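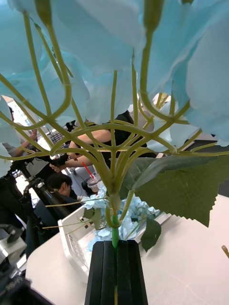

Fanni Pap
Teaching assistant, Robot Handling Lab, Zonditton

Handout 4: Choosing and testing a gripper for stems and soft objects
August 2018

Read this before the lab. Bring your notes from Handout 3, mainly the part on contact area. The lab sheet is separate and Tibor Hegedűs will give it out at the door.

1. The test object

We use artificial hydrangeas. The bloom is wide and gives way when you press it. Under the bloom, thin stems branch out from one junction, and a single main stem runs down from there. A parallel gripper can take the flower in two places, by the main stem or by the head, and the two call for different settings.

2. Stem grasp

The main stem is thin, so a flat finger touches it along a narrow line. Under a small side load the flower can turn around that line. A finger with a channel down the middle holds the stem on more than one side and resists turning. The stem has to enter the channel straight. If it comes in at an angle it can sit on the edge of the channel, and the gripper will still report a closed grasp.

Approach below the junction. Above it the side branches get in the way and the fingers may close on two or three of them at once. Leaves are the other common problem. A large leaf next to the finger can be pinched along with the stem, which changes the opening width you read back.

The wrist camera is most useful here. With the bloom over the lens you lose much of the upper view, but the stem and the finger stay visible, and those are what you need for the last part of the approach. Expect clutter between the stems. Background objects and people show through the gaps and will confuse a simple color threshold. Pale blue petals against a white table are also low in contrast.

3. Head grasp

For the head, set a wider opening and a lower closing force. The petals compress before the fingers meet anything firm, so the force reading rises slowly and there is no clear contact point. Stop on width. We start at 90 percent of the full opening and close in small steps.

In a head grasp the stem is free and can point anywhere. Check where it points before you move. A stem that sticks out toward the back of the table sweeps a much larger space than the bloom does, and the planner knows nothing about it unless you add it to the model. Check the cable loops at the wrist too, before any large rotation.

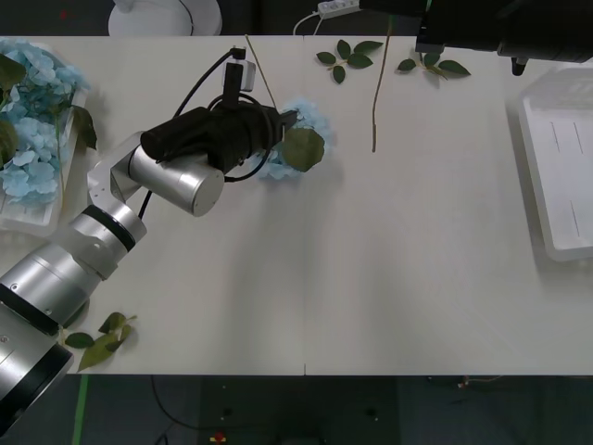 4. Results from the last group

The last group ran both grasps with two finger sets, Stostari (channeled) and Pawlak (flat, rubber faced). They logged 461 attempts, and 258 of those were stem grasps. The rest were head grasps. The log is in the course folder. Some rows have no finger set entered, and you should leave those out of any comparison.

5. What to hand in

a. A table of your attempts by grasp type and finger set, with failed attempts included.
b. One paragraph on the failure you saw most often in each grasp type.
c. The opening width and force limit you ended up with, and the values you started from.
d. One wrist camera view and one fixed camera view of the same grasp. Mark the contact points on both.

Questions about the controller go to Tibor Hegedűs. Questions about grading go to me.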